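Setting the table, slowly

Two arms, one table, a planner that keeps changing its mind. Kaan Karabulut wrote most of it. Tülin Kocabaş wrote the part that tells it no.

The software is called Prekard. Started as a grasp library in December, grew. Now it takes in the camera views, guesses where every dish is, hands each arm a short list of moves. 50 moves max, then it has to look again. Karabulut wanted 302 (don't ask). Kocabaş won that one.

"The arms are fine," she says. "It's the waiting. Who goes first, who gets out of the way."

Bowls are hard. Shiny rim, smooth side, the depth estimate goes soft and teh fingers close a bit high. Cloth is worse. Fold it and the model thinks its a new object. So the perception side now keeps old guesses alive for 4 looks before dropping them, and the planner is told how sure to be.

A place setting is the standing test. Tray, dishes, napkin, small cup, forks and a knife waiting on the wood. Logs from every run go into Thibodeaux, the replay tool, where you can scrub both arms side by side. Kocabaş lives in there.

Prekard at work, both arms over the blue tray:
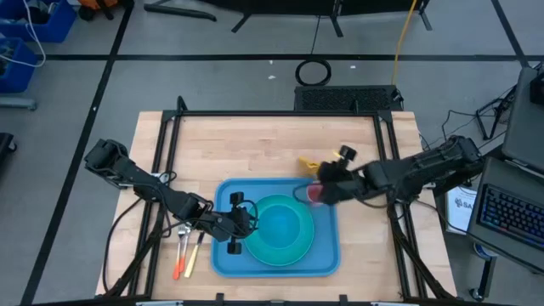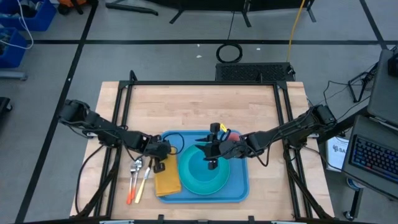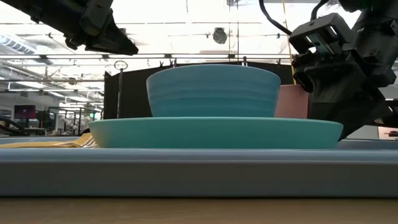 What comes next

Forks. Thin, flat on the wood, bad for depth. Karabulut has a branch for it, Giden, not merged yet.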